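1/
A thread about our new inline high-shear mixer, for the eleven people who follow me for emulsions and the rest of you who are stuck here from the time I posted about the goose.

2/
Background. We make wax emulsions at Penlow. Wax, water, surfactant, shear. The wax wants to be one big lump and we pay for electricity to convince it otherwise. Our main product is Quan, which goes on the end grain of cut lumber so it doesn't split while it sits in the yard.

3/
The old mixer was older than me and sounded like a cutlery drawer falling down stairs. It made perfect Quan every day of its life. Naturally we replaced it.

4/
The new one is a Grakia. Rotor-stator, 224 mm rotor, direct coupled, nameplate speed 1785 rpm. If you do the sum, that's just under 21 metres per second at the tip, which is a perfectly respectable number, and I have now done that sum on the back of every envelope in the building.

5/
Commissioning was in December. For those who've never commissioned anything in December: the loading door has to be open to bring the skid in, and the skid takes all day to bring in.

6/
First batch came off the line looking like Quan. Right colour, right smell, poured nicely. I took a photo of it in the beaker and sent it to people. I regret the photo.

7/
By the next morning it had creamed. Thick white cap on the top, grey water underneath. Nhi Lý in the lab put the jar on my desk without a note. She has a way of putting down a jar.

8/
Droplet size was all over the place. What you want is a nice narrow hump. What we had was a hump, then a second, larger hump off to the right, like somebody had left the camel running.

9/
So we blamed the surfactant. You always blame the surfactant first, it can't answer back. Purchasing swore it was the same grade from the same supplier. We pulled the retained sample from the previous lot, made a small batch on the bench, and it was lovely. Made one with the new lot. Also lovely. Sorry, surfactant.

10/
Then we blamed temperature. Fair enough, the door had been open. If the wax freezes before it gets through the stator you are basically making gravel. We traced the whole feed line, put a probe in everything you can put a probe in, and re-lagged the elbow that had been bare since some previous government.

11/
The elbow is beautiful now. Second batch creamed as well.

12/
Then we blamed the particle sizer, i.e. we blamed Nhi. I don't recommend this. She ran the reference standard in front of me, twice, with eye contact.

13/
At this point we rang Hostlow, who sold us the thing. Florêncio Barros came on the call and was very decent about it. He asked whether the rotor was seated. It was. He asked whether the gap was in spec. We stripped the head and checked. It was. He asked what colour the emulsion was, and I think by then he was just making conversation.

14/
Hostlow's next suggestion was a finer stator. There's a finer stator in the catalogue. It is priced the way things are priced when you have already bought the other half of them.

15/
I had the purchase order filled in. I want that on the record. I had got as far as the cost centre.

16/
Meanwhile Ankica Bošković from maintenance had been asked to look at something else entirely, a weeping union on the outlet side, and she stood there for a bit with her hand flat on the motor. Then she asked me what the discharge pressure was supposed to be.

17/
Now. An inline mixer like this isn't much of a pump, but it is a bit of one. The slots in the rotor are swept back. When it's spinning it should add a little pressure of its own across the head. Ours was taking pressure away. I'd noticed that on the trend, and had written next to it, in pen, "new stator, more resistance?" With the question mark, so I'd look thoughtful.

18/
Ankica took off the coupling guard, wiped the grease off the casting, and there was the arrow. Big raised arrow, you could read it from the parking lot. She had someone bump the motor. The shaft went the other way.

19/
We had been running it backwards. Full speed, full current, correct temperature, gorgeous elbow, backwards.

20/
For the non-plant people: a three-phase motor will run in either direction with equal enthusiasm, depending on the order you land the wires. Swap 2 of the three and it reverses. It doesn't mind. It draws the same sort of amps and makes the same sort of hum and has no opinion at all about your wax.

21/
The feed pump was shoving product through regardless, so the flow meter was happy. The panel said RUNNING in green. The drive said 1785. Drives don't say which 1785.

22/
But surely somebody did a rotation check, you say. Yes! There's a line for it on the commissioning sheet! It has a tick in it! I know the handwriting very well, it's on all my birthday cards to my mother.

23/
What I'd checked was the feed pump. It has its own arrow. It was turning the right way and still is, thank you for asking.

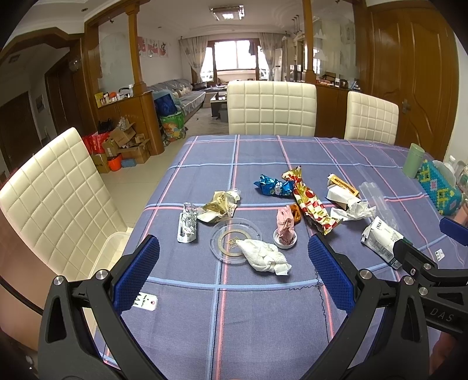

24/
Lockout, two leads swapped, tags off. The whole repair took less time than the phone call to Hostlow's parts desk to un-order the stator, most of which was hold music. Pan flute.

25/
Next batch: one hump. Narrow, symmetrical, sitting exactly where it should. Nhi printed it out and taped it to the side of my monitor. The jar has been on the shelf ever since and it's still the same all the way down.

26/
Things I'd ask you to do if you're installing one of these, in no order.
Bump the motor with the coupling guard off and look at the shaft with your own eyes.
Write the direction on the sheet as a word. "Clockwise from drive end." A tick means whatever you were thinking about when you made it.
One line per motor. We had one line for the skid, and the skid has two motors on it.

27/
Also trend the differential pressure across the head on water before you put any product through. If it drops when it ought to rise, put the pen down and go look at the machine.

28/
A few replies asking if running backwards hurt it. Ankica had the mechanical seal out for a look and the faces were fine. Some seals with a single-direction spring really don't like it, so check which kind you've got before you laugh too hard at me.

29/
And to the person asking why reversed rotation gives coarse droplets if the tip speed is the same: good question, I went and asked the same one. Best explanation I've had, from Natalia Espinoza, who used to do this for a living in cosmetics, is that the swept slots were fighting the flow, so you get some of the product churned to death and some of it slipping through with hardly any shear. Hence two humps. I haven't proved it. I'm not going to run it backwards again to find out, I've asked and the answer was firm.

30/
The off-spec batches got reworked through the mixer in the correct direction and came out fine, so the only permanent loss is to me personally.

31/
Florêncio emailed to say Hostlow is adding a rotation line to their start-up checklist. He asked if they could use our trend in the training deck, with the company name removed. I said yes. He then asked if they could keep the handwritten note on it.

32/
Someone wants the goose thread again. It's pinned.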